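专访:一只水瓶背后的软件工作

2024年6月12日

Natanael Lacerda 在 Clondgate 负责控制与感知软件。他来公司之前写过几年嵌入式驱动,现在手下的小组维护两套东西:一套叫 Stutier,负责把手持夹爪录下的视频还原成轨迹;另一套叫 Dzene,是在机械臂上跑策略的控制程序。我们的谈话从轨迹还原开始。

“很多人一上来就问模型多大。”他说,“我们组大部分时间花在模型之前。视频进来,先要知道每一帧夹爪在哪里、朝哪个方向、手指开了多少。这三样错一样,后面训练多久都没用。”

夹爪上的鱼眼镜头视野很宽,好处是手指夹住东西的时候,远处的背景还在画面里,定位程序有特征点可以跟。坏处是边缘弯得厉害,标定稍有偏差,直线就拉不直。
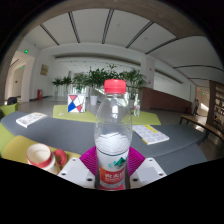

Lacerda 说,透明的瓶子是他们最常用的测试物。“深度估计在透明塑料上基本靠不住,瓶身后面是什么,它就以为瓶身是什么。所以我们不用深度去找瓶子,用瓶盖和标签。红色瓶盖很好认,标签也好认,中间那一段交给模型自己去补。”

手指开度的计算他们改过两次。第一版在手指上贴标记,光线一变就丢。第二版直接识别洋红色的软垫,按左右两块的间距换算成毫米。软垫受力会变形,所以夹紧之后读数会偏小,组里为此单独录了一份标定数据,共110段,每段只做一件事:慢慢合拢,停住,再慢慢张开。

“这份数据很无聊,录的人都不愿意录第二遍。”他说,“但是 Stutier 里最稳定的一个模块就是靠它出来的。”

说到数据筛选,他给了一组数字。最近一批共录了762段,自动检查之后留下600段。被去掉的多数是定位中途丢失,也有一些是时间戳对不上。图像和惯性传感器各走各的时钟,差几十毫秒,人看视频看不出来,策略学出来就是抓早了或者抓晚了。

“以前我们是录完一天再查,晚上才知道上午的都不能用。现在录完一段马上跑一遍快速检查,不合格当场重录。这个工具只有354行代码,是全组用得最多的东西。”

筛选工具的界面很简单,一列是片段编号,一列是结果,再一列是原因。他们原来做过一个带三维视图的版本,打开要等十几秒,后来没有人用,就停掉了。

背景也会影响定位。大片玻璃窗和反光地面是难点,地面上的倒影会被当成真实的特征点,人一走过去,特征点也跟着动。Stutier 现在会给每个点打分,跟夹爪运动不一致的点权重降低,但不马上删除。“删得太快,转一个弯就什么都不剩了。绿植其实帮了忙,叶子纹理多,只要没有风就很好跟。”
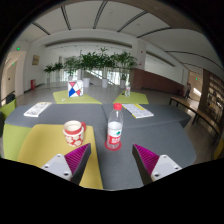
从轨迹到机械臂

轨迹还原之后的工作归 Dzene。人手拿着夹爪能做的动作,机械臂不一定做得到,有的姿态超出关节范围,有的速度太快。Dzene 在训练前先把每条轨迹放到机械臂模型里走一遍,做不到的标出来。

规划这一层,Lacerda 的态度比较保守。策略每次输出一小段未来动作,控制程序只执行前面一部分,然后重新看图、重新输出。两段动作的接缝处容易抖,他们试过好几种平滑方法,最后用的是最普通的加权平均。

“延迟比平滑更重要。”他解释说,从拍到图像到动作发出去,中间每一步都要计时,然后把已经过期的那几步动作扔掉。“不扔的话,手臂会先往回退一下再往前走。我们第一次看到的时候以为是电机坏了,查了两天硬件。”

我问他下一步做什么。他说7月要把 Stutier 接到 Brirorik 上,那是公司内部的任务管理平台,录制、检查、训练的状态都会放在一个页面里。接口已经写好,剩下的主要是权限和存储路径的问题。

透明物体的工作还会继续。目前瓶子直立时表现不错,倒下以后瓶盖朝向镜头,标签又被压在下面,识别率就明显下降。组里有人提议多录倒下的瓶子,也有人想先改感知模型。Lacerda 倾向于先录数据,他的理由是录数据一个星期就能知道结果,改模型要等更久。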